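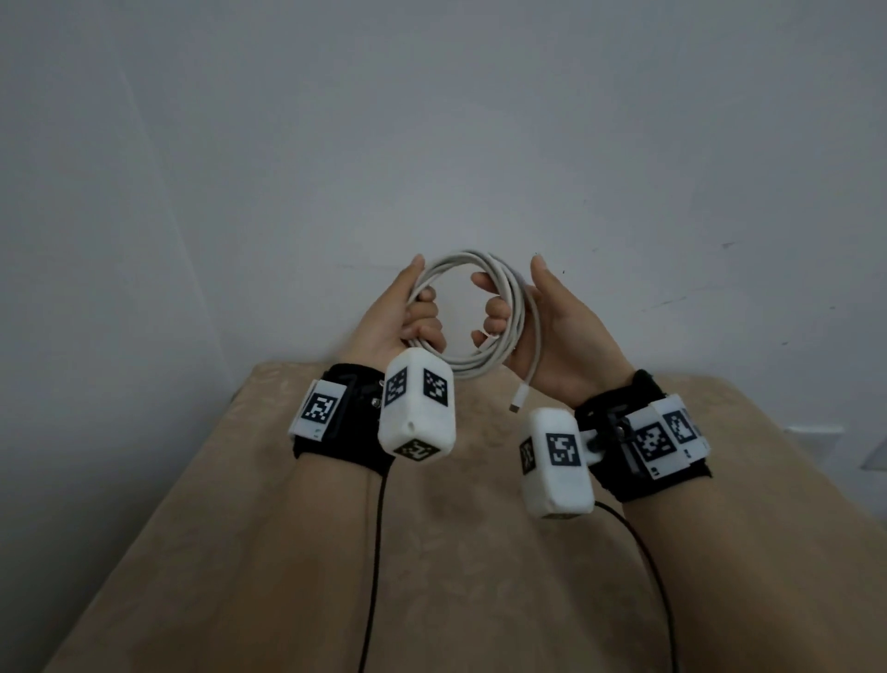
A coiled white cable with a USB-C plug.

Osgate's football program has a new recruiting plan, and if you were at the booster breakfast you heard it called a turning point. I have been to enough of these breakfasts to want a second cup of coffee before I agree.

The plan, as head coach Lambros Economou laid it out, is to stop chasing high school seniors from three states away and fill most of the next class with transfers. He wants linemen first. He says the staff has looked at film on more than 400 players since the season ended, and I believe him, but looking at film is the cheap part. Last year Osgate signed 9 transfers. Four of them were still on the roster by the end of September, and one of those was a punter.

What bothers me is how little was said about why the others left. Economou told the room that "some guys weren't a fit." Fine. Who decided they were a fit in the first place? The same staff is making the calls this time, with the same position coaches doing the visits. 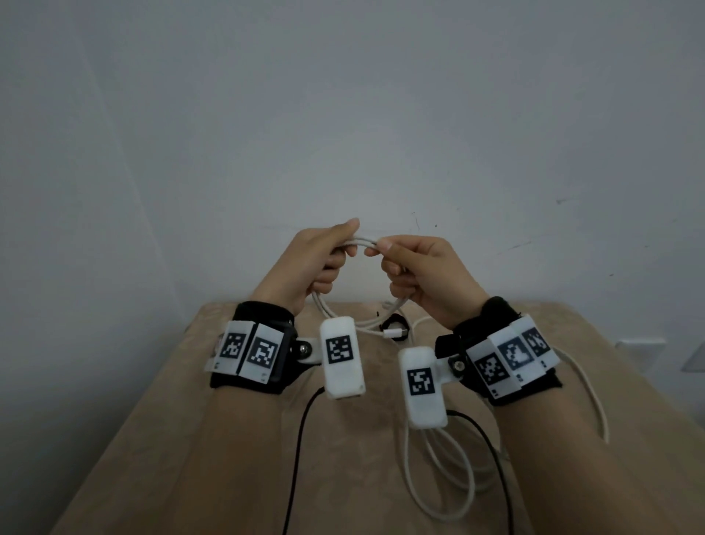
The athletic department points to ticket sales as a sign that people are buying in. The spring game drew 2,553, according to the gate. The year before it was raining sideways and the game was moved up two hours, so I would not hang a banner over that comparison. Student seats were free this time, too.

Chrysoula Moschos, who handles player support for the department, gave the most useful answer of the morning and got the least applause. She said new arrivals often come in after summer classes have started and spend their first weeks sorting out housing and credits. Two players last year missed the opening of camp over paperwork. That sounds like something you could fix before you sign anybody else.

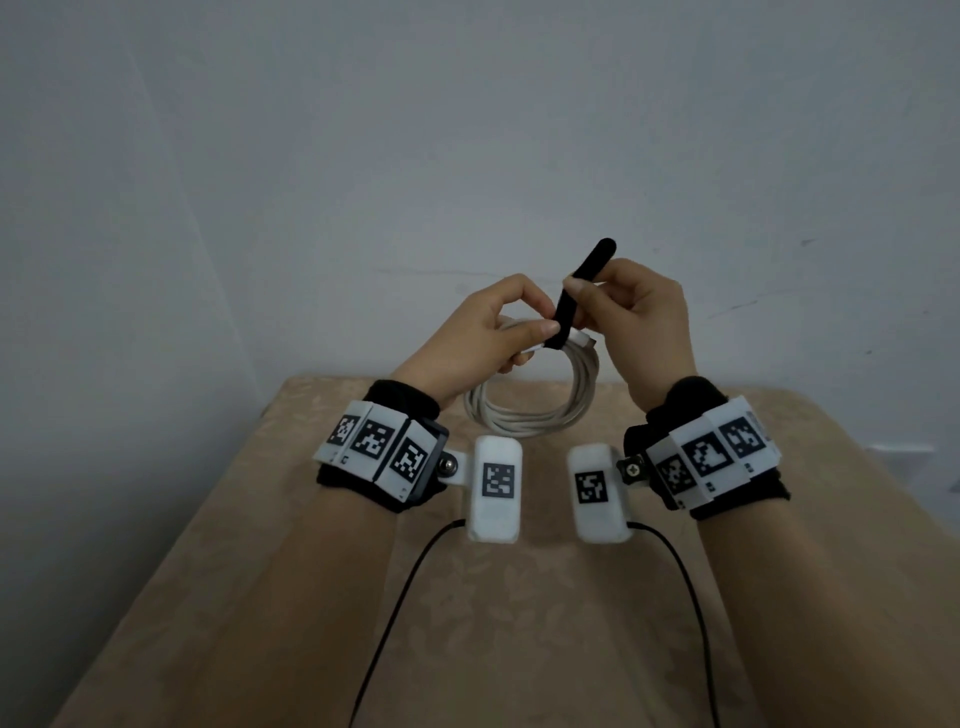 Then there is quarterback. Radek Pešek is back for his senior year, and the official line is that the job is his. Yet Osgate has hosted two quarterbacks from Flestine in the past month. Coaches will tell you competition is healthy – they said it the year before last as well, right before the backup packed up and left.

I asked Economou if he had promised Pešek the start against Pant. He said nobody is promised anything. I asked if the visitors had been told the same. He said he had a meeting to get to.

The signing list is due out before the next newsletter, and we will print all the names, along with how many years each player has left.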